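사무공간 정비 및 자리 정돈 지원사업 중간보고서

수신: 두토(Dotow) 재단 지원사업팀
제출: 겔릭(Gellik) 공간운영실
작성: 아빌리우 모라이스(Abílio Morais)
검토: 링윈 옌(Lingyun Yan)
보고 대상: 8월까지의 추진 실적

1. 보고 개요

본 보고서는 귀 재단의 지원으로 추진 중인 사무공간 정비 및 자리 정돈 지원사업의 중간 실적과 향후 계획을 정리한 것이다. 지난 보고 이후 2층 공용 업무구역의 가구 재배치가 마무리되었고, 1층 개방형 좌석과 칸막이 안쪽 좌석에 대한 정돈 기준이 확정되어 현장에 적용되고 있다. 예산 집행은 승인된 항목 안에서 이루어졌으며, 항목 간 전용은 없었다.

사업 기간과 총괄 책임자에는 변동이 없다. 현장 담당은 6월부터 벤빈다 마세두(Benvinda Macedo)가 맡고 있으며, 가구 수급과 업체 연락은 벨미루 마갈량이스(Belmiro Magalhães)가 계속 담당한다.

2. 추진 배경

사업 신청 당시 제출한 현황 조사에서 가장 많이 지적된 사항은 통로의 폭과 의자의 위치였다. 이용자가 자리를 비울 때 의자를 뒤로 뺀 채 두는 경우가 잦아 청소 동선이 끊기고, 칸막이와 책상 사이를 지나는 사람이 돌아가야 하는 일이 반복되었다. 책상 위 개인 물품도 같은 조사에서 언급되었으나, 이용자 의견이 엇갈려 일률적인 금지 대신 수량과 위치를 정하는 방향으로 협의하였다.

1차 회의에서 귀 재단이 요청한 바와 같이, 신규 구매보다 기존 가구의 활용을 우선하였다. 사용 가능한 책상과 의자는 점검 후 그대로 배치하였고, 수리가 어려운 것만 교체 대상으로 분류하였다.

3. 추진 실적

3.1 가구 점검 및 재배치

점검 대상 좌석은 547석이며, 이 가운데 375석의 점검과 재배치를 완료하였다. 나머지는 3층과 별관에 있는 좌석으로, 별관 바닥 보수 일정이 늦어지면서 함께 순연되었다. 점검 항목은 책상 상판의 수평, 다리의 흔들림, 배선구 덮개의 유무, 의자 등받이와 좌판의 고정 상태이다. 점검표는 좌석 번호별로 보관하고 있다.

점검 과정에서 의자 14개가 사용 부적합으로 분류되었다. 대부분 높낮이 조절부의 고장이었으며, 수리 견적을 스쿠르네티(Skurnetti)에 의뢰하였다. 견적이 교체 비용에 근접하는 품목은 폐기하고 예비 의자로 대체할 예정이다.

3.2 정돈 기준의 마련

이용자 대표와의 협의를 거쳐 다음과 같은 기준을 확정하였다.

가. 자리를 비울 때에는 의자의 좌판이 책상 아래로 들어가도록 밀어 넣는다.
나. 의자를 옮길 때에는 등받이 윗부분을 양손으로 잡고, 한쪽 팔걸이나 좌판만 잡아 끌지 않는다.
다. 책상 위 장식물은 앞쪽 작업면을 피하여 안쪽 가장자리에 둔다. 화병은 좌석당 두 개까지 허용한다.
라. 배선구 위에는 물건을 올려 두지 않는다.
마. 칸막이 유리에는 메모지나 인쇄물을 붙이지 않는다.

나항은 당초 초안에 없었으나, 의자를 한 손으로 끌다가 바닥에 자국이 생긴 사례가 보고되어 추가하였다. 다항의 화병 개수는 한 개로 제안되었다가 이용자 의견을 반영하여 조정되었다.

3.3 안내 및 교육

정돈 기준을 담은 안내문 500부를 인쇄하여 층별로 배부하였다. 신규 입주자에게는 좌석 배정 시 안내문을 함께 전달한다. 청소 담당 인력에 대한 설명회는 오전 7시 30분에 두 차례 진행하였으며, 참석자들은 의자가 책상 안쪽으로 들어가 있을 경우 구역별 작업 시간이 줄어든다는 의견을 제시하였다. 이에 대한 시간 측정은 아직 이루어지지 않아 이번 보고의 실적에는 포함하지 않았다.

안내문은 현재 한국어와 영어로만 제공된다. 포르투갈어판은 초벌 번역을 마쳤으며, 용어 확인이 끝나는 대로 배부한다.

4. 예산 집행 현황

인쇄비와 가구 점검비는 계획대로 집행되었다. 의자 수리비는 견적이 확정되지 않아 집행을 보류하였고, 별관 운반비는 바닥 보수 일정에 따라 다음 기간으로 이월한다. 아제베두(Azevedo)와의 가구 운반 계약은 기존 단가를 유지하는 조건으로 연장하였다. 증빙 서류는 별도 제출한 정산 자료에 첨부하였다.

예비비는 사용하지 않았다. 다만 3층 좌석의 배선구 덮개 분실이 예상보다 많아, 다음 기간에 소모품 항목의 소액 증액을 요청할 가능성이 있다.

5. 현장 적용 상태

5.1 칸막이 앞 좌석

칸막이 앞 좌석은 통로와 맞닿아 있어 의자 위치의 영향을 가장 크게 받는 구역이다. 흰색 책상과 검은색 메시 등받이 의자를 배치한 자리에서는 가항과 나항의 기준을 우선 적용하고 있다. 화병은 책상 안쪽 가장자리에 두어 앞쪽 작업면을 확보하였으며, 배선구는 상판 뒤쪽 모서리에 위치한다.

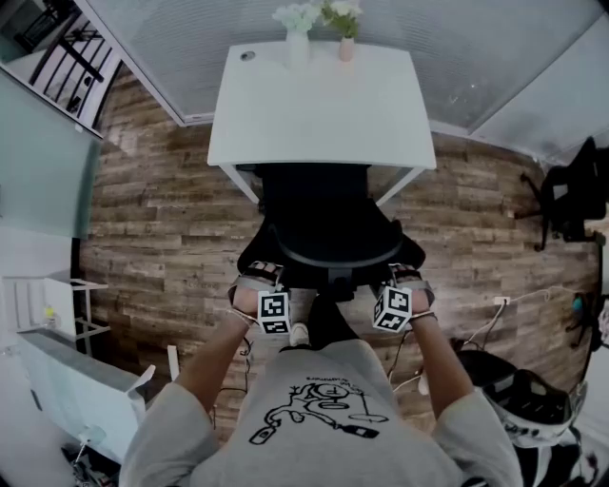
5.2 개방형 좌석

1층 개방형 좌석은 이용자가 고정되어 있지 않아 기준의 정착이 상대적으로 더디다. 오후 시간대에 의자가 다른 책상으로 옮겨진 채 남는 경우가 있으며, 현장 담당자가 마감 점검 때 원위치하고 있다. 좌석 번호를 의자에도 표시하는 방안을 검토하였으나, 부착물이 쉽게 떨어진다는 지적이 있어 표시 방식을 다시 정하기로 하였다.

6. 문제점 및 조치 계획

첫째, 별관 바닥 보수의 지연이다. 시설 부서와 협의하여 보수가 끝난 구역부터 가구를 순차적으로 반입하기로 하였다. 전체 완료를 기다리는 방식에 비해 운반 횟수는 늘어나지만, 연장 계약의 범위 안에서 처리할 수 있다.

둘째, 의자 수리 여부의 결정이다. 라우리 펠코넨(Lauri Pelkonen)이 견적을 검토한 후 품목별 의견을 제출하며, 최종 결정은 공간운영실에서 한다.

셋째, 점검 주기의 확정이다. 현재는 월 1회로 운영하고 있으나, 칸막이 앞 좌석에 한하여 격주 점검이 필요하다는 현장 의견이 있다. 인력 배치를 고려하여 다음 보고 전까지 결정한다.

7. 향후 일정 및 요청 사항

다음 기간에는 3층 좌석의 점검을 우선 완료하고, 별관 반입과 포르투갈어 안내문 배부를 병행한다. 청소 작업 시간의 측정은 2층에서 먼저 실시하며, 측정 양식은 착수 전에 귀 재단에 공유한다.

별관 운반비의 이월과 관련하여 귀 재단의 서면 승인을 요청한다. 승인에 필요한 변경 내역서는 본 보고서와 함께 제출하며, 보완이 필요한 사항은 공간운영실 벤빈다 마세두에게 회신하여 주시기 바란다.

붙임
1. 좌석별 점검표 1부
2. 정돈 기준 안내문(한국어, 영어) 각 1부
3. 별관 운반비 변경 내역서 1부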